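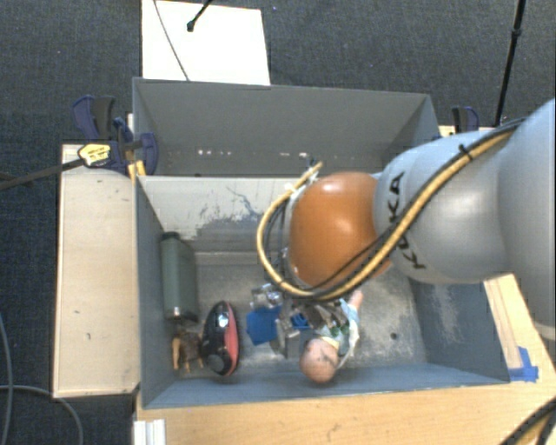
Mapplebeck Reuse Store: progress report to the Gosent Fund
20th August

Summary

The grant covers the sorting and rehousing of mixed donated goods at the Mapplebeck store. Work started in July and is on schedule. Of the 43 bins of unsorted items on hand at the start, 31 have been emptied, sorted and logged. The rest will be finished in the next reporting period.

Work done

Each bin holds a mix of small household things, toys and containers. Items are taken out, checked for damage and missing parts, and given a category. Long or upright containers go on the tall shelves by the loading door. Small figures and toys go into shallow trays so they can be found without digging. Anything broken is set aside for recycling.

The category list was changed once. "Toys" and "figures" were separate at first, but too many items fit both, so they are now one category. Items logged under the old headings have been moved over.

Condition of the bins

The gray bins are sound but show their age. The floors are worn and rubbed, and the inner walls have scuffs and scratches. We looked at replacing them and decided against it for now. They will be washed and relabeled as they are emptied. The money set aside for new bins is unspent, and we ask to move it to shelving.

Problems

Two deliveries from the Sindorach site came without packing lists and had to be sorted from scratch. Sindorach has agreed to send lists with each load. The label printer was out of service for part of July, and labels from that period were handwritten. These still need to be redone.

Next period

Finish the remaining bins. Reprint the handwritten labels. Send the first sorted trays to the Plusedska shop and get their comments on the categories. Submit the shelving quote with the revised budget.

Spending to date is within the approved amount. Receipts are attached separately.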